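Start Projekte Labor Betreuung Abschlussarbeiten Suche

Hotwood: Sichtgestützte Handhabung von Prozessoren in einem liegenden PC-Gehäuse

Projektbericht, Modul Robotik-Praktikum
Finbarr Mulcahy, Remedios Echevarría
Robotiklabor Pirville

1 Aufgabenstellung

Im Projekt Hotwood sollte ein Roboterarm Prozessoren aus gebrauchten Rechnern entnehmen und wieder einsetzen. Das Vorgängerprojekt arbeitete mit fest eingelernten Positionen. Das funktionierte, solange das Gehäuse exakt am Anschlag lag. Sobald es leicht verdreht war, setzte der Greifer neben dem Prozessor auf oder blockierte am Rahmen des Sockels.

Wir haben untersucht, ob sich die Lage des Sockels aus dem Bild einer Kamera am Handgelenk so genau bestimmen lässt, dass die letzte Bewegung ohne Anschlag auskommt. Kabel stecken und Speicherriegel wechseln war nicht Teil der Aufgabe. Der Haltebügel des Sockels wird von Hand geöffnet und geschlossen.

2 Aufbau

Das Gehäuse liegt mit abgenommener Seitenwand auf einem Tisch aus Aluminiumprofilen. Links daneben liegt eine gedruckte graue Platte für Bauteile. Der Arm greift von oben in das Gehäuse. Am Greifer sitzt ein Kameramodul, eine weitere Kamera steht fest neben der Zelle. Das Netz bekommt nur die Bilder vom Handgelenk. Die feste Kamera dient der Auswertung, mit ihr haben wir Fehlversuche nachträglich eingeordnet.

Die Ansteuerung läuft über Odby, die Ablaufsoftware des Labors. Odby zeichnet Gelenkwinkel, Greiferweite und beide Kamerabilder mit gemeinsamem Zeitstempel auf. Die Greiferfinger haben wir selbst konstruiert, die Schrauben und das Filament kamen von Willems. Die erste Fingerversion war vorne zu breit und stieß beim Absenken an den Rahmen. Bei der zweiten Version wurde die Spitze schmaler, dafür verdeckt der Finger im Kamerabild immer noch einen Teil des Sockels.

3 Datenaufnahme

Aufgenommen wurden 213 Vorführungen mit Fernsteuerung. Jede Vorführung beginnt mit dem Arm oberhalb des Gehäuses und endet, wenn die Finger geöffnet und zurückgezogen sind. Entnahme und Einsetzen sind getrennte Vorführungen. Insgesamt ergab das 372 Minuten Rohmaterial, darin sind die Wartezeiten zwischen den Teilschritten enthalten.

Zwischen den Vorführungen wurde das Gehäuse verschoben und leicht gedreht. Zu Beginn haben wir das nach Augenmaß gemacht. Ab Februar haben wir Markierungen auf die Tischprofile geklebt, damit sich die Lagen wiederholen lassen. Die früheren Aufnahmen sind im Datensatz geblieben, ihre Gehäuselage ist aber nur geschätzt.

12 Vorführungen wurden verworfen, bei ihnen fehlten Zeitstempel der Handgelenkkamera. Der Fehler lag in unserer Konfiguration von Odby: Der Puffer war zu klein eingestellt und lief bei langen Vorführungen über.

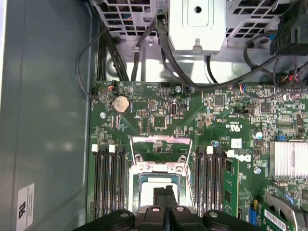
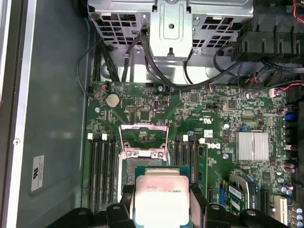
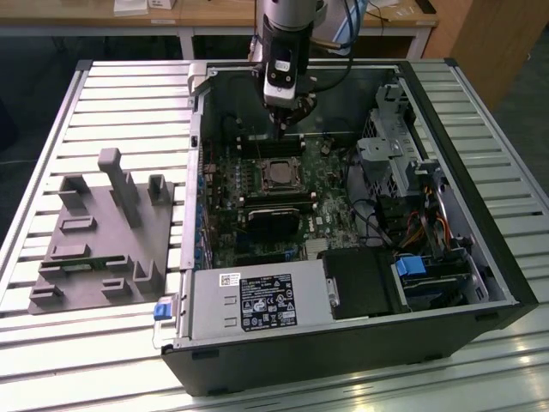 Abb. 1 bis 3: Blick der Handgelenkkamera auf den CPU-Sockel (1), Prozessor im Greifer über dem geöffneten Sockel (2), Zelle von der festen Kamera aus (3).

4 Verfahren

Die Bewegung ist in zwei Abschnitte geteilt. Im ersten fährt der Arm auf eine grob bekannte Position über dem Mainboard. Im zweiten schätzt ein kleines Faltungsnetz aus dem Handgelenkbild den seitlichen Versatz und die Verdrehung zwischen Greifer und Sockel. Der Arm korrigiert, nimmt ein neues Bild auf und wiederholt das, bis der geschätzte Versatz unter der Schwelle liegt. Erst danach wird abgesenkt.

Als Trainingsziel dient die Endlage der jeweiligen Vorführung. Für jedes Bild im zweiten Abschnitt lässt sich aus den Gelenkwinkeln berechnen, wie weit der Greifer noch von dieser Endlage entfernt ist. Von Hand beschriften mussten wir deshalb nichts. Nachteilig ist, dass jede Ungenauigkeit der Vorführung direkt in das Ziel eingeht. Remedios hat im Schnitt etwas weiter links gegriffen als Finbarr, und das Netz hat ungefähr die Mitte zwischen beiden gelernt.

Spiegelungen waren das größere Problem. Die Metallteile am Sockel und der Deckel des Prozessors ändern je nach Winkel stark ihre Helligkeit. Wir haben beim Training Helligkeit und Kontrast zufällig verändert und zusätzlich kleine Bildbereiche überdeckt. Ohne diese Maßnahmen schwankte die Schätzung von Bild zu Bild so stark, dass die Korrekturschleife nicht zur Ruhe kam.

5 Versuche und Ergebnis

Getestet wurde das Verfahren in 5 Gehäuselagen, die im Training nicht vorkamen. Lage A entspricht dem Anschlag, von B bis E nimmt die Verdrehung zu. Verglichen wurde mit den fest eingelernten Positionen des Vorgängerprojekts. Ein Versuch galt als gelungen, wenn der Prozessor ohne Eingriff vollständig im Sockel lag. Das haben wir jedes Mal von Hand geprüft, bevor der Bügel geschlossen wurde.

Feste Positionen: in Lage A zuverlässig, in B vereinzelt erfolgreich, ab C kein gelungener Versuch.
Mit Bildkorrektur: in A bis C zuverlässig, in D überwiegend erfolgreich, in E meistens gescheitert.

Die Fehlversuche in Lage E haben fast alle dieselbe Ursache. Bei starker Verdrehung verdeckt der Greifer die Ecke des Sockels, an der sich das Netz offenbar orientiert. Die Schätzung des Versatzes bleibt dann brauchbar, die der Verdrehung nicht. Der Prozessor liegt schräg auf dem Rand und der Versuch wird über die Kraftgrenze abgebrochen.

Die Entnahme war insgesamt einfacher als das Einsetzen. Schwierig ist dort nur der flache Rand, an dem die Finger greifen müssen. Wenn die Finger zu hoch schließen, rutschen sie über die Kante.

6 Einschränkungen

Alle Versuche fanden mit demselben Gehäuse und demselben Mainboard statt. Zu anderen Sockeln können wir keine Aussage machen. Auch die Beleuchtung war immer die Deckenbeleuchtung des Labors. Ob Kontaktstifte im Sockel durch wiederholtes Einsetzen leiden, haben wir nicht untersucht. Verwendet wurde ein ausgemustertes Board.

7 Offene Punkte

Für die nächste Gruppe: Die Kamera sollte seitlich versetzt werden, damit beide vorderen Ecken des Sockels im Bild bleiben. Die Halterung dafür ist gezeichnet, aber noch nicht gedruckt. Außerdem sollte die Kraftgrenze beim Absenken getrennt für Entnahme und Einsetzen einstellbar sein. Die Trainingsskripte und die Odby-Konfiguration mit dem größeren Puffer liegen im Projektordner auf dem Laborserver.

Kontakt: Robotiklabor Pirville | © Robotiklabor Pirville | Impressum | Nach oben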